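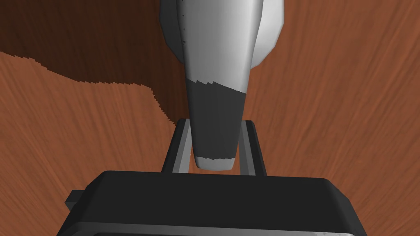
Old table top: oil again or change to varnish?

Marichka Nazarenko
Aug 19, 2025

Hello everybody. I have a dining table which I bought second hand when we moved to Illthorpe. The seller told me it was finished with oil, but he did not know which one. In May I cleaned it and put one coat of Bondarchuk hard oil, and for some weeks it looked very good. Now there are dull places where we put the plates, and one white ring from a cup.

My husband wants to sand everything and use varnish, so that we can forget about it. I like how the oil feels under the hand and I am afraid to lose this. Can I repair only the bad places, or must I do the whole top? And if we choose varnish, will it hold on wood which already has oil inside? I have sandpaper 240 and 400 at home, and a small sanding block. No machine.

Léonie Guérin

I had the same problem with a desk, so I will write what I did.

First the white ring. It is usually moisture which stays in the finish and not in the wood. Leave it alone for some days in a dry room. If it is still there, rub it very lightly with the 400 paper and a little oil, always along the grain. Do not make circles, they show later when the light comes from the window.

For the dull places you can repair only there, but the border between old and new oil is often visible. I prefer to do the full top. Wash it with a cloth which is almost dry, wait one night, sand lightly with the 400, remove the dust, then put a thin coat. Wipe away everything that the wood did not drink after 15 minutes. Most people leave too much oil and then the table is sticky. I made two coats, and between them I waited one day. After the last coat I did not put anything heavy or wet on the desk for 168 hours - this was written on my can, please check yours.

Please be careful with the oily cloths. They can start to burn alone if you leave them in a ball. Lay them flat outside until they are hard, or put them in water in a metal box with a lid.

About varnish: it is possible, but the oil must be fully cured and the surface sanded well. I would test it under the table first.

Maksym Hrynyshyn

Just varnish it. I did mine with Keller satin, 2 coats, no problems with cups.

Marichka Nazarenko

Thank you both. Léonie, I think I left too much oil in May, because it was sticky for a long time. I will try the full top with oil once more. Maksym, was your table oiled before, or was it bare wood?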